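Stacks, trays and the half-page rule

15 Oct 2026

Quick one tonight, got a train at stupid o'clock. But I promised Petronella I'd write this down while it was still fresh, so. Rules for recording hand tasks. Or really, rules for writing the rules.

Background for anyone new. I spend my evenings on the Skomar set, people doing ordinary table jobs so that a robot can learn from how hands do it. Folding, stacking, sorting, putting things in trays. When I joined there was a protocol document, 49 pages. Forty-nine! I read it twice and still couldn't have told you whether you're allowed to put a napkin down halfway through. (You are. Page 32, in a footnote.)

So in September Chantelle Ngcobo and I had a go at cutting it. One half page per task, and if it doesn't fit, the task is too big and gets split. That's the whole rule. It annoyed people for a fortnight and then it stopped annoying them.

What survived the cut, more or less in the order we argued about it:

Say what finished looks like. Not how to get there. "Stack sits in the tray, edges lined up, hands off." The old version told you which thumb went where and everybody moved like they were defusing something. Useless. You want people's normal hands.

Both hands allowed unless the sheet says otherwise. Seems obvious, wasn't written down anywhere, and we had a whole batch where three people had decided for themselves it was a one handed job.

Leave the mistakes in. If the pile slumps you fix the pile, you don't start again. This is the one I'd fight for. The robot is going to slump its piles as well and it needs to have seen somebody put one right. We binned 300 clips early on for being "messy" and I'm still cross about it.

Define your words. Straight, neat, flush, tidy. Petronella collected all the ones in the old document and there were four different words for the same thing, or possibly for four things, no one could remember. Now it's just "square", and square means no edge sticks out further than your little fingernail is wide. Not very scientific but everyone has brought a fingernail.

Sleeves up or bare arms, rings off. Boring, moving on.

Stop time is when the hands leave the object. Not when you say done, not when you lean back. Took us a whole evening to agree on that and I think it's teh most useful line on the sheet.

Napkins were the test case, because they are horrible. They look like the easiest thing in the world and then you stand a tall stack of them on its edge and it has opinions. Press one side and the other side wanders off.
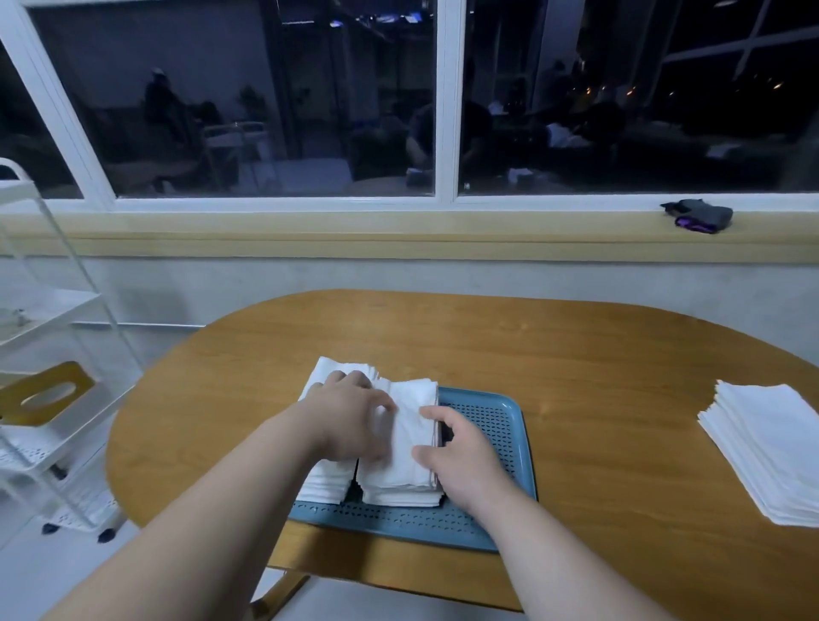 Anyway the napkin sheet is on version six and I think we can leave it alone now. The bit that changed most was how it deals with piles you aren't working on. Old rule, clear the table completely. New rule, other piles can stay as long as you don't touch them between start and stop. Real tables have stuff on them. Tridside's sheets apparently still say clear everything and fair enough, they've got their reasons, but we've got almost 4,000 clips now and I'd rather they looked like somewhere a person might fold a napkin.

Things I haven't sorted. Who signs off a change to a sheet, at the moment it's whoever has the pen, and that wont last. Whether left handers need a note of their own (Chantelle says no, I say ask some left handers). And version numbers, we have two version fours and they don't agree about trays.

If you've written a task sheet that people really follow, send it to me, even a bad one. Will tidy this post up at the weekend. Cups next, then lids.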